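Projet Javia – Rapport d'avancement d'octobre
Rédigé par l'équipe Honarier, site de Nivcombe, à l'attention du fonds Moradi

Chers partenaires,

Nous vous avions promis un rapport un peu plus joyeux que le précédent, et il y a de quoi se réjouir par endroits, mais nous préférons commencer par ce qui nous a occupés presque tout le mois : la descente du bras au-dessus du plan de travail. Vous vous souvenez que Javia doit apprendre à saisir des objets courants posés sur un meuble, d'abord en simulation, puis sur le bras réel de l'atelier. Au moment de passer à la série longue (2 000 essais, lancés le soir pour ne gêner personne), nous avons constaté au matin que 755 d'entre eux s'étaient terminés par un arrêt de sécurité. C'est beaucoup trop, et nous tenions à vous le dire franchement.

En relisant les journaux, nous avons compris que le défaut venait de la hauteur de référence du meuble. Une mise à jour du modèle l'avait décalée de 35 millimètres, si bien que la pince se croyait encore en l'air alors que le bout des doigts touchait déjà le plateau. Le contrôleur détectait alors un effort anormal et coupait tout, comme il le doit. Jusque-là, rien de bien méchant. Ce qui nous a davantage inquiétés, c'est qu'après la coupure la reprise automatique relançait parfois la même descente, jusqu'à deux fois de suite, avant de renoncer pour de bon. Sur le bras réel, avec quelqu'un à proximité, nous ne voulons de cela sous aucun prétexte.

Nous avons donc suspendu les essais sur le matériel dès le constat, et ils le sont encore à l'heure où nous vous écrivons. La reprise automatique a été retirée : après un arrêt, il faut désormais un acquittement manuel. La hauteur du plateau est relue au début de chaque essai, et la vitesse est réduite dans la dernière partie de l'approche. Les premières séries courtes sont encourageantes, même s'il reste un cas pénible, celui des objets fins et dressés placés tout près de l'objet à saisir, que les doigts risquent d'accrocher en descendant. Nous y travaillons avec beaucoup de patience et pas mal de café.

Côté calendrier, cela nous coûte du temps sur le passage à l'atelier, sans toucher au budget que vous nous avez si gentiment accordé. Avant de remettre le bras sous tension, nous referons la série longue en entier et nous vous en enverrons les résultats, bons ou mauvais. Merci encore de votre confiance et de vos questions, toujours bienvenues !

Bien chaleureusement,
L'équipe Honarier

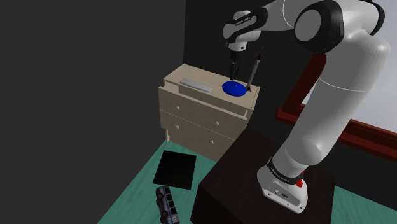
Javia en simulation : la pince au-dessus du meuble, près de l'objet bleu.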